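Minutes of the working meeting on the rules for simulated kitchen tasks
Wednesday, 10:00, small room at Gulness
Chair and minutes: Sarmīte Koppel
Present: the simulation group, two colleagues from Clarnilico, one colleague from Sýkora (by phone, left at 11:30)

1. Minutes of the last meeting
Accepted with one correction. In item 4 the word "recommended" must be "required."

2. Start state of an episode
The group discussed again what must be fixed before the arms begin to move. The draft says that every object on the counter has a written start position and that the two arms start outside the middle work area. Clarnilico asked if shadows of the arms may fall on the objects. It was agreed that this is allowed, but the light setting must be saved together with the episode. 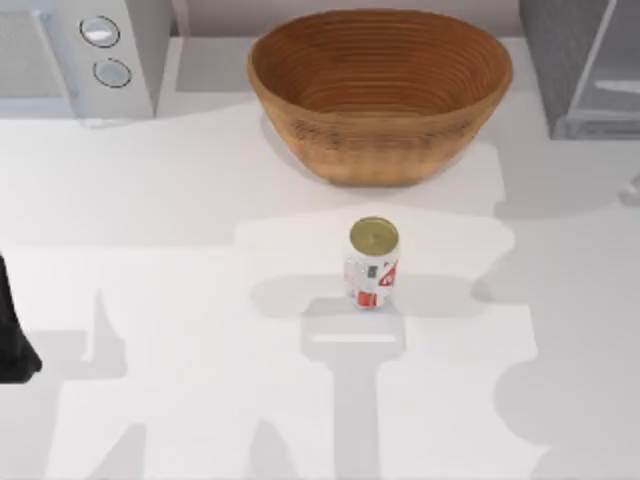
The colleague from Sýkora does not agree with the present text about random positions. He thinks the spread is too small and a policy can learn the places by heart. The chair answered that a bigger spread brings more episodes where the object can't be reached — we had this problem in September. Decision: keep the spread for now, and report unreachable starts separately. They are not to be counted as failures.

3. Wrist views
Long discussion. The present rule says only that each wrist view must be "usable," and everybody understands this word differently. 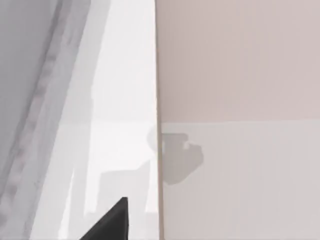

Clarnilico proposed to delete all episodes in which a wrist view is blocked for a longer time. The chair was against. When the arm itself fills the left side of the view in gray and only the black tip of one finger stands at the bottom, such a view is poor for finding an object, but it still belongs to the record of the motion. Decision: episodes stay in the set and get the mark "limited view." The limit for the mark is 20 steps in a row. Of the 1,050 episodes in the Gustix set, 305 would get this mark by the new limit. Nobody had an objection to publishing this number.

4. Distance to appliances
The draft asks that a gripper keeps free space before any appliance until the task calls for contact. Sýkora wants the same rule for the opening of doors and the turning of knobs, with a force limit for each. The force values are not ready, so this part is moved to the next meeting. It was noted that contact in simulation must be recorded also when nothing is damaged — the same rules will later be used on real machines.

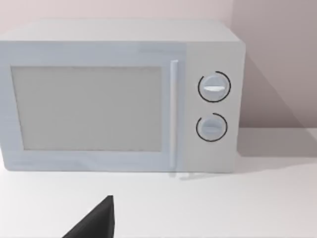 Item 4: microwave with door handle and two knobs, gripper fingertip in front, no contact.

5. Review before release
Two persons look at 500 episodes independently and then compare their marks. Where they differ, a third person decides. Clarnilico will give one reviewer, Gulness the other.

6. Tasks
Koppel: new text for items 2 and 3, to be sent to all by Wednesday.
Clarnilico: name of the reviewer.
Sýkora: proposal for force limits, doors and knobs in separate tables.

7. Other
The phone connection was bad again. For the next meeting we take the big room.

Meeting closed at 12:10.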